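Search this site
Enter keywords
Filed under: Course Notes / Manipulation Lab / Data Collection Practice

Unit 7. Good Practice for Two-Handed Demonstrations with Hand-Held Grippers

Handout prepared by Maricel Lacson. Read before the second lab session. Section numbers match the lab sheet.

7.1 Scope

These rules cover demonstrations in which one operator uses two hand-held grippers on a single tabletop object. They do not cover teleoperation (Unit 8) or kinesthetic teaching with the Arnero arm (Unit 9). Where this handout and the lab sheet disagree, the lab sheet governs.

The word "shall" marks a requirement. A recording that fails a "shall" is rejected at review. "Should" marks a recommendation, and a departure from it is noted in the log and left at that. "May" marks a permission. Students who have worked with published safety or test standards will know this usage. Students who have not should get used to it now, as Assignment 2 is graded on it.

7.2 Terms

Episode: one continuous recording, from the start cue to the stop cue.

Task object: the item to be grasped, moved or held.

Bystander object: any other item on the work surface during an episode.

Opposed grasp: a grasp in which the two grippers press on the task object from opposite sides, with neither one able to hold it alone.

Rest pose: both grippers open, stationary, and clear of the task object.

Contact surface: the part of a gripper that is meant to touch the task object. Cable, housing and mounting plate are not contact surfaces.

7.3 Work surface

The table shall be stable and shall not shift when the operator leans forearms on the near edge. Anything clipped to the rim shall be checked by hand at the start of each session.

Bystander objects are allowed. A bare table gives data that transfers poorly, and most of the Rositz task list calls for at least one item other than the task object. A bystander object shall be entered in the log by name and approximate position. It shall not be moved between episodes of the same set unless the task sheet says so. If it is bumped during an episode, finish the episode, log the contact, and return the object to its position before the next start cue.

Scratches and stains on the tabletop are not a defect. Do not cover them.

7.4 Cables

Cable faults were the largest single cause of rejected episodes in the October review. Of 1,133 episodes submitted, the reviewers could trace more losses to cable drag than to bad grasps.

(a) Each gripper cable shall leave the gripper away from the task object.

(b) A cable may lie on the table. It shall not pass between the two grippers.

(c) A cable that drops off the table shall have enough slack for the gripper to reach the far edge without tension. Test this by hand before the first episode, with both grippers, at full reach.

(d) Floor cables should run behind the table, away from the operator's feet. Where they must cross a walkway they shall be taped or covered.

(e) The operator shall not wrap a cable around the wrist or forearm to take up slack.

Item (e) is a safety rule as well as a data rule. It applies in practice runs too.

7.5 Soft task objects

Fruit is used in this unit for a reason that will matter in Unit 10: it deforms, it bruises, and its surface is neither flat nor uniform. The opposed grasp is the default for any round soft object wider than a single jaw can close on with confidence.

The operator brings both contact surfaces up to the object before applying force. First contact should be made on both sides at close to the same moment. A one-sided first contact rolls the object, and the correction that follows gets learned along with the grasp. 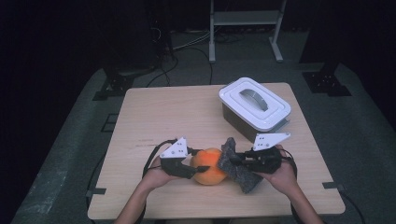
Force is raised slowly until the object no longer slides when one gripper is nudged, and then held. Do not squeeze past that point. Pause for two seconds under steady load before any lift or transfer. The pause gives the annotator a clean boundary between the grasp and the motion, and it gives the state estimator a few frames with nothing changing.

The contact surfaces on the two sides need not match. A narrow tip on one side and a broad foam pad on the other is a permitted pairing, and for peaches, pears and similar fruit it is often the easier one to control. The following apply to mixed pairings:

(a) The pairing shall be recorded by side, left and right as seen by the operator.

(b) The pairing shall stay the same for a full set of 16 episodes. Swapping sides partway through makes two short sets, and neither will be accepted.

(c) A foam pad shall be inspected for tears and for fruit residue before each set. Replace a pad that stays compressed after release.

(d) The narrow tip shall not be used to puncture, pin or lever the object.

A task object may be reused for up to 2 sets. After that, or at the first sign of broken skin, it is retired and a new one is logged. Retired fruit goes in the food waste bin, which is emptied daily. It does not go back in the supply crate.

7.6 Operator conduct

The operator sits or stands so that both grippers stay in view of the head camera for the whole episode. Look at the work. Glancing at the monitor mid-episode moves the camera and usually takes the grasp out of view.

Both forearms should approach from the near side. Crossing the arms is not allowed in this unit.

Speech during an episode is permitted — audio is discarded on import — but the start and stop cues shall be given by the same person throughout a session.

If the grasp fails, return to the rest pose and give the stop cue. Do not retry within the same episode. Mark it F in the log. Failed episodes are kept, and the Zanetti comparison in Unit 11 depends on having them.

7.7 Log entries

Minimum fields: operator initials, set number, task object, bystander objects, gripper pairing, cable check (Y/N), result (S/F), remarks. The Umutex form has all of these except the cable check. Write it in the remarks column until the form is revised.

Remarks should state what happened in plain words. "Slipped left during lift" is useful. "Bad run" is not. An entry shall be made before the next start cue. Logs filled in at the end of a session will be returned.

7.8 For discussion

Come prepared to argue one of the following. Notes are allowed.

Whether 7.3 should require bystander objects, where it now only allows them.

Whether the no-retry rule in 7.6 throws away useful recovery behavior, and how a revised rule might be worded so that two reviewers would apply it the same way.

Whether "approximate position" in 7.3 can be checked at all as written. Propose a replacement clause with a tolerance and a method of measurement.

Last revised May 1, 2019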